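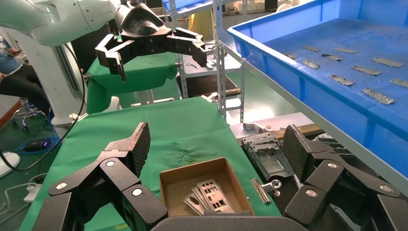 My phone informed me in August that I had 3,067 unread emails. I had known there were a lot, the way you know there is a lot of stuff in the attic, but I had turned off the little red badge a couple of years ago and had been living in peace ever since. Then an update turned it back on. There it sat, on the corner of the icon, like a parking ticket.

I decided to deal with it. I want it understood that I'm a person who pays bills on time and returns library books. I answer texts. Email is simply the place where my character ends.

The first evening went well. I sorted by sender, which I recommend if you'd like to find out who really cares about you. In my case it was Dringate, a company that sold me a shower curtain. One shower curtain. I bought it, I hung it, and as far as I was concerned our relationship had run its course. Dringate saw things differently. Dringate had written to me on my birthday. Dringate had noticed I'd been quiet lately. Dringate had left something in my cart, except that I hadn't left anything in my cart, I had looked at a bath mat for as long as it takes to see the price of a bath mat.

I selected all of it and hit delete, and it felt wonderful, and then I remembered that deleting the mail doesn't stop the mail. So I went into the trash, pulled one back out, and scrolled down to where they keep the word "unsubscribe" in pale gray type on slightly paler gray.

The link took me to a page called the Preference Center. I don't have preferences about shower curtain email. The Preference Center disagreed and offered me a set of boxes: New Arrivals, Insider Offers, Home Stories, Partner Picks. All of them were checked. I unchecked them. At the bottom was one more box that said "Uncheck to continue receiving none of the above," and I read that sentence enough times that it stopped being English. I left it checked. Or I unchecked it. I pressed Save, and was told that changes could take up to 20 days.

Twenty days! The birthday email had arrived at 12:01 in the morning.

Jusura was next. Jusura is an app for learning languages, or was when I had it, and it takes the disappointed parent approach. The subject lines get shorter as time goes by. At the start it was "Ready for today's lesson?" and by the spring it had become "Still there?" The last one I found just said "Oh." I was learning Portuguese for a trip I didn't take. I can order a coffee and say that the horse belongs to my uncle. Unsubscribing from Jusura required me to log in, which required a password, which I'd forgotten, so they sent me an email.

By the end of that night I had been on the couch for hours and the badge said I'd made real progress. I went to bed feeling like someone who might take up running. 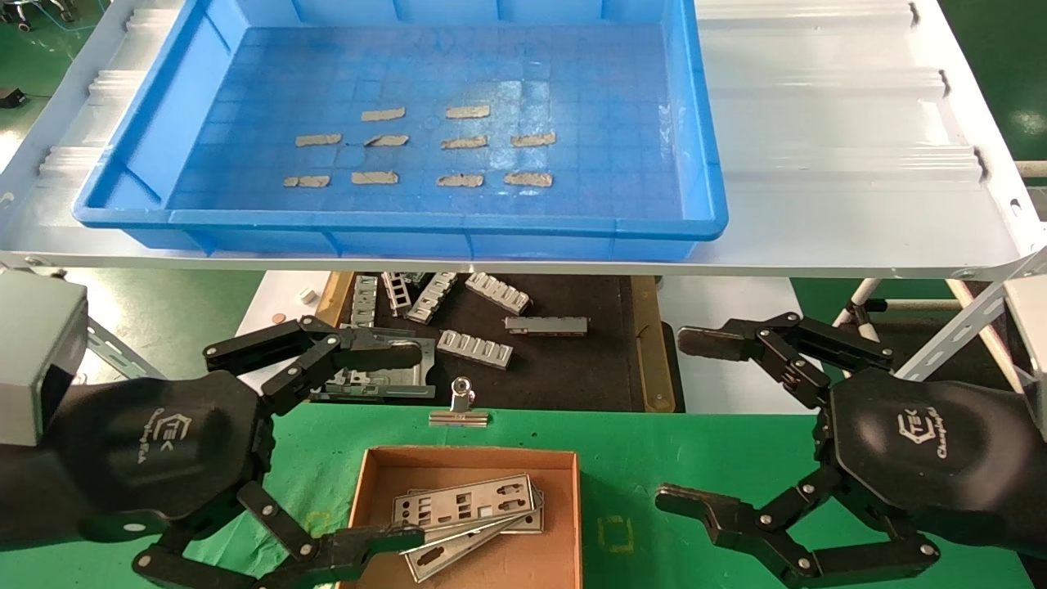
In the morning there were 53 new ones. Some were the normal overnight crop, but a fair number were confirmations. "We're sorry to see you go." "You've been unsubscribed – was this a mistake?" "Your preferences have been updated," with a button to update my preferences. One asked me to fill out a survey about why I was leaving, and I'm ashamed to say I filled it out. Under "Other" I wrote a paragraph. I reread it for tone.

There's a school of thought that says you should never unsubscribe from anything, because it only proves there's a living person at the other end. I used to think this was paranoid. I'm now less sure. Two days after I left a newsletter about gutters (I rent), I began hearing from a company that does gutter guards.

The hard part, though, wasn't the stores. I could fight with stores all day. It was the things I had signed up for on purpose, back when I was apparently going to be somebody else. A weekly letter about sourdough. A daily poem. A long, serious thing about city planning that comes out on Wednesday and that I have never once opened, and yet my hand stopped over it. If I unsubscribe from the city planning letter I'm admitting I will never be a person with opinions about setbacks. As long as it keeps coming, the question is open.

I kept the city planning letter. I also kept the poem. I let the sourdough go, and felt it a little, and then went and bought a loaf at the store like I always do.

Then there was Brumel. I don't know what Brumel is. I've got years of mail from them, always friendly, always by first name, and I have read a good amount of it now without getting any closer. They thank me for being part of the Brumel community. They're excited to announce changes to how Brumel works. Last winter they apologized for the outage and said they knew how much I relied on them. I searched my bank statements in a mild panic and found no payments to anyone by that name. I looked at their website, which said they help people do more. I closed the website.

You'd think that would be an easy one to cut. But they've been so nice about it, and what if I do rely on them? What if it's the thing holding up the water heater? I moved them to a folder. I don't have a name for the folder yet, so it's called "New Folder," and it sits under another one called "New Folder (2)," which has Peng's weekly dumpling specials in it. Those I read. I would like that on the record. Peng's sends one email, it has a list of dumplings and what they cost, and it signs off with the hours. No one at Peng's has ever asked me whether I'm still there. I've eaten there 3 times this month.

The final tally, if you were hoping for one, isn't zero. I got it down to a number that fits inside the red circle without stretching it into a lozenge, and I got tired, and one evening after dinner I went into the settings and turned the badge off again.

Dringate wrote this morning. The bath mat is on sale. It's a pretty good price, and I've had it open in another tab the whole time I've been writing this.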